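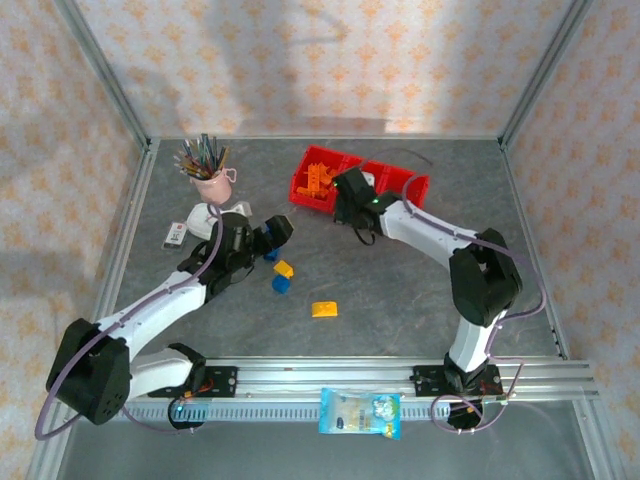
Cell 2, both arms over the table, red tray at the back. Gripper comparison, April.

Gripper Trial Cell: Inspection Checklist with Comments
Site: Restunach
Completed by: Úna Nic Giolla
Grippers under trial: Lullora two-finger, Fakhoury two-finger
Controller: Kodley, one unit driving both arms
Sheet covers: setup, arms, grippers, controller, table items

Mark each line OK, FIX or N/A. Any FIX in sections 1 to 3 stops the trial until it is cleared and initialed.

1. Table and enclosure

1.1 Aluminum frame square, all corner bolts tight. OK
1.2 Fabric walls fastened on three sides, no loose edge within reach of either arm. OK
Comment: Back wall had sagged at the last check. Two more clips added. Keep the same floral fabric up for both grippers, or the camera results can't be compared.
1.3 Front rail bolted down, no movement when pushed by hand. OK
1.4 Front rail clear between the mounting plates. FIX
Comment: Light blue snack packet on the rail. Anything used as a test item goes on the table or in the item bin. Cleared, ÚNG.

2. Arms

2.1 Mounting plate bolts at torque, left and right. OK
2.2 Joint housings free of cracks and rub marks. OK
Comment: Light scuff on the left elbow, same as before.
2.3 Cables have slack through full travel and do not catch on a joint. FIX
Comment: The lavender cable on the left arm loops out wide past the joint housing. It didn't catch in the slow sweep, but the loop is bigger than I want at trial speed. Added one strap and repeated the sweep. Cleared, ÚNG.
2.4 Arms cannot touch each other inside the set limits. OK
Comment: Limits were redrawn for the Fakhoury fingers, as they are 12 mm longer. Load the right limit file when you swap. The controller will not warn you.

3. Grippers

3.1 Mounting screws tight, thread lock visible. OK
3.2 Finger pads clean, not torn or lifting. OK
Comment: Lullora pads are at 483 cycles and show a shine on the inner edge. Change them at 3000 or at the first tear. Fakhoury pads were new at the start of this trial.
3.3 Grip force within limit on the gauge, five squeezes each. OK
Comment: Lullora repeats well. Fakhoury reads high on the first squeeze after power-up and then settles. Do one dry squeeze before logging.
3.4 Indicator light works. OK
3.5 Fingers hold position when power is cut. OK for Fakhoury, FIX for Lullora
Comment: Lullora opened slowly and dropped the test block. No hazard with items this light. Not to be used with anything heavier until the supplier answers. Cleared for blocks and small plastic parts only, ÚNG.

4. Controller and stops

4.1 Emergency stop halts both arms, tested from each side of the table. OK
4.2 Restart needs a deliberate reset. OK
4.3 Speed cap on during setup. OK
4.4 Log file opens and the time is right. FIX
Comment: Kodley clock was slow by 104 seconds. Reset by hand. It needs a time server, and I have asked for a network port. Does not stop the trial.

5. Table items

5.1 Blocks and the flat yellow cheese piece free of chips. OK
5.2 Tray flat on the table, orange pieces all in the left compartment at start. OK
Comment: The Lullora fingers go into the compartment without touching the divider. With the Fakhoury fingers the approach has to be nearly straight down.
5.3 Mug stable, nothing sharp pointing at a cable or a wall. OK
Comment: The mug is not part of the pick list this time. Leave it at the upper left for both grippers so the clutter stays the same.

Result: trial may go ahead with the limit noted at 3.5. Repeat sections 2 and 3 at every gripper swap, and the whole sheet if the rail is moved.

Signed: Ú. Nic Giolla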